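Vise (tool)

A vise (spelled vice in Australia and Britain) is a holding tool with two jaws, one usually fixed and the other moved by a screw or lever. It grips a piece of work so that both hands are free to saw, file, drill or plane it. Few tools are so simple in idea and so varied in form, and nearly every trade that shapes solid material has come up with its own version.

History

Before the screw vise, people held their work with wedges, pegs, straps and their own body weight. Shaving horses, on which the worker sits and pushes a foot bar to clamp the wood, did the job wonderfully well and are still a favourite with chair makers. Wooden screws were already familiar from wine and oil presses, and once they found their way onto the workbench the joiner's vise followed.

Iron screws were slow to make by hand, as each thread had to be filed to match its own nut. A smith's leg vise was therefore a costly thing, often handed down through a family. When screw-cutting lathes became common in the nineteenth century, prices fell and the cast-iron bench vise spread to farms, schools and home sheds.
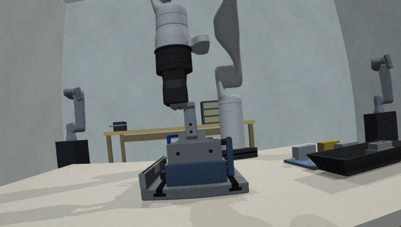 Common types

The leg vise, also called a post vise, has a long leg reaching to the floor. Hammer blows travel down the leg and into the ground, and that makes it the great survivor of the blacksmith's shop. Woodworking vises sit flush with the bench and have broad jaws, normally faced with timber so they don't bruise the work. The engineer's bench vise is bolted on top of the bench and has hardened, often grooved, jaws.

Machine vises are low and heavy, and are fastened to the table of a drill press or milling machine. Their jaws are ground flat and square, so a part can be taken out and a new one set in the same position. Pin vises, at the other end of the scale, fit between the fingers and hold fine drills for jewellers and model makers (a lovely little tool, and very easy to lose). 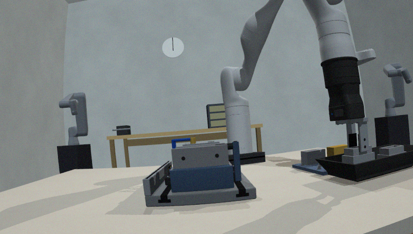
A machine vise fixture on a flat base plate, with stacked blocks and a U-shaped handle.

Materials and care

Grey cast iron is the usual body material. It is cheap to pour and soaks up vibration, but it can crack if struck hard. Ductile iron and forged steel cost more and put up with rougher treatment. The screw should be brushed clean of chips and given a light coat of grease. Soft jaws of copper, aluminium, leather or wood protect finished surfaces and can be made at home in a few minutes. Slipping a length of pipe over the handle for extra force is a well-known way to bend the handle, strip the nut or break the casting.

Collecting

Old vises have a keen following. The Gunawardena collection at Fleten, gathered by a family of pattern makers, holds 696 examples, 39 of them leg vises with hand-filed threads. Its catalogue was put together by Sawsan Shboul, whose notes on wear marks are a delight to read and have helped date many unmarked pieces. The heaviest item came from the Drastgate foundry and has jaws nearly 30 centimetres wide. Part of the collection is lent out each April to the Rekumum tool fair, where visitors can try several of the vises on scrap timber.

See also

Clamp
Bench dog
Shaving horse
Workbench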